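公開見学会 実演準備の手引き
第5章 電源タップ操作の実演

5.1 適用範囲
本章は、Edar公開見学会において、来場者の前でロボットアームによる電源タップの操作を実演する際の準備、進行および終了処理について定める。対象はTunarbridge棟およびGilchrist棟の実演担当者とする。遠隔操作による実演については第6章を参照されたい。

5.2 準備
1. 開場前に、Aston制御盤の主電源を投入し、起動画面に「待機」が表示されることを確認する。
2. 手首カメラの保護キャップを外し、レンズを乾いた布で拭く。
3. 電源タップを作業面に置き、差込面を上に向ける。実演に用いるタップは通電しないこと。
4. タップの向きを作業面の中心線におおむね合わせる。多少の傾きは認識処理で補正されるため、定規等で揃える必要はない。
5. グリッパーの指を全開にし、両指の間にタップが収まる位置までアームを移動する。
6. 来場者用モニターに手首カメラの映像を出力する。

注記:差込面の色は、来場者に目標位置を口頭で伝える際の目印として用いる。「黄色の差込口」のように色で呼び、同色の面が複数見える場合は「手前の」「奥の」を付け加える。

注意:タップ表面の汚れや擦り傷は認識に影響しないが、差込口の内部に異物がある場合は使用を中止し、予備品と交換すること。

5.3 手首カメラ映像の確認
映像上で、左右の指先とタップが同時に見えていることを確かめる。指先の一方しか見えない場合は、カメラの取付角度を調整したうえで、5.2の手順5からやり直す。
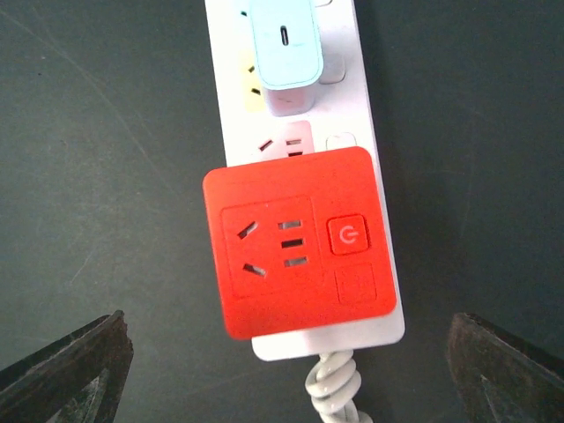
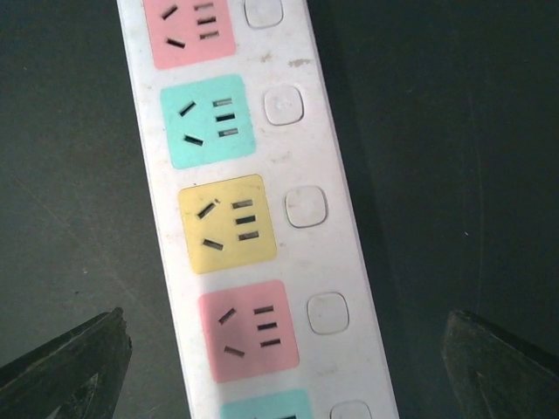 両図とも手首カメラの映像。左右の指は開いた状態。

執筆:ラルカ・マリネスク(Edar 実演技術課 主任技師)

充電器および立方体形の赤い差込アダプターを載せた配置(1枚目)では、アダプターがタップの幅より張り出す。把持幅の設定をタップ単体の値のままにすると、指先がアダプターの側面に接触するおそれがある。必ず設定番号208を呼び出してから動作を開始すること。差込面とスイッチのみを対象とする配置(2枚目)では、設定番号200を使用する。

5.4 実演の進行
1. 来場者が見学線の外側にいることを確認し、開始を告げる。
2. 動作速度を「見学」に切り替える。
3. 目標とする差込口またはスイッチを来場者に告げ、進行役が復唱する。
4. 操作員が「実行」を押す。動作中は非常停止ボタンから手を離さない。
5. 動作が終わったら、アームを退避位置に戻し、質問を受ける。

注意:来場者に作業面上の物品を触れさせる場合は、アームを退避させ、サーボ電源を切った後に限る。小児の場合は、保護者の同伴を条件とする。

注記:把持に失敗したときは、その場で再試行してよい。ただし、続けて失敗した場合は実演を中断し、認識結果の画面をモニターに映して説明に切り替える。失敗の記録は削除しないこと。

5.5 来場者への説明事項
前回10月の見学会の来場者は1,607名であり、質問の多くは非常停止の方法と、対象物の位置をどのように求めているかに関するものであった。進行役は、手首カメラの映像から差込口の位置を推定し、その結果に基づいて指先の軌道を計算している旨を説明する。処理時間や精度の数値を尋ねられた場合は、展示パネルの記載を案内し、口頭で別の数値を示さない。

5.6 終了処理
1. タップ上の機器をすべて取り外し、所定の箱に収納する。
2. アームを格納姿勢に戻し、制御盤の主電源を切る。
3. 手首カメラに保護キャップを取り付ける。
4. 実演記録票に署名し、進行責任者ショナ・タウタヒに提出する。

機器の異常に関する連絡は、保守担当ペトロ・ホロウコが受け付ける。本章の改訂は3月11日の見学会から適用する。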